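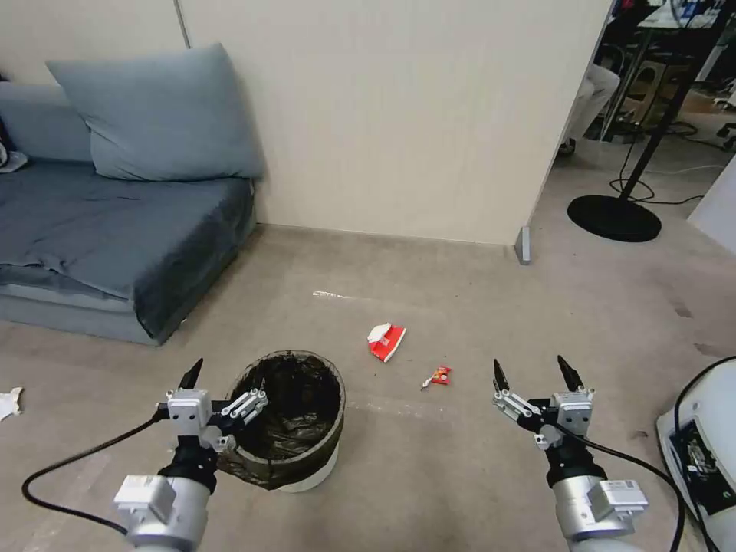

Contents Previous Next Glossary Index

Chapter 7
Litter on the Living Room Floor

Most housekeeping manuals treat the picking up of litter as too simple to discuss. They give it a line before the pages on vacuuming ("first remove any loose items") and move on to the machine. This chapter takes longer over it, partly to question a good deal of advice that has been copied from one manual to the next without anyone checking whether it holds up.

Take the claim that a tidy room depends on having enough wastebaskets. It sounds reasonable. The household survey led by Uchenna Onyeka in Lodley, which we used in Chapter 3, looked at 105 living rooms, and 27 of them had two or more baskets. Those rooms had no less litter on the floor than the others. Onyeka was careful about what this showed. People who drop wrappers may buy more baskets, or a second basket may simply end up behind a chair. Either way, the survey gives no support to the rule that you should "add a bin wherever litter collects," and the rule will not be repeated in this book.

A second claim is that carpet hides litter and hard floors show it. This is true of crumbs and thread. It is a poor guide to anything larger. A red candy wrapper on beige carpet can be seen from the doorway, and so can a crumpled tissue. What gets missed is the pale stuff: torn corners of packaging, thin strips of paper, scraps no bigger than a fingernail. On a light carpet these are easy to walk past, and a vacuum may take them or may push them along to the baseboard. We suggest you test your own machine before believing the box it came in.

7.1 What counts as litter

For the purposes of this chapter, litter is anything on the floor that belongs in the trash and can be lifted with the fingers. Dust and spills are covered in Chapters 8 and 9. Cables, cushions and stands are furnishings, even when they are in the way, and should be dealt with separately. Students often mix the two jobs. They start on the wrappers, stop to coil a cord, straighten the throw on the sofa, and leave the paper where it was.

7.2 Moving the basket

The usual instruction is to carry each piece to the wastebasket. Older manuals insist on it and give no reason. Ruxandra Pană, teaching the Kostolcombe evening course, had her students do it the other way, with the basket set down on the floor beside the litter and moved as needed. She thought it was faster. Her notes record 21 trials, all by people who knew which method she preferred, so we would not put much weight on the times. Still, the method costs nothing to try, and it spares you from carrying sticky wrappers across the carpet.

A liner should be folded well over the rim before you begin. If it is only tucked inside, it can slide down when something heavy goes in. Black liners hide the contents, which some people like. They also hide a teaspoon or an earring thrown out by mistake. Clear ones are worth considering in a room where small objects are handled.

7.3 Order of work

Many courses teach a fixed route, clockwise from the door. We have found no evidence that clockwise beats any other direction. Pick up the large pieces first, then look again from a low position, along the front edge of the sofa and under any cloth that hangs from it. Check the foot of the walls and the corners. Do the small scraps last.

Exercise 7a. Clear one room by carrying each piece to the basket. The next day, clear it by moving the basket. Write down the times and anything that made the two days different.

Exercise 7b. Find a piece of cleaning advice that gives a number. Try to find where the number came from.

Last updated: May 23, 2020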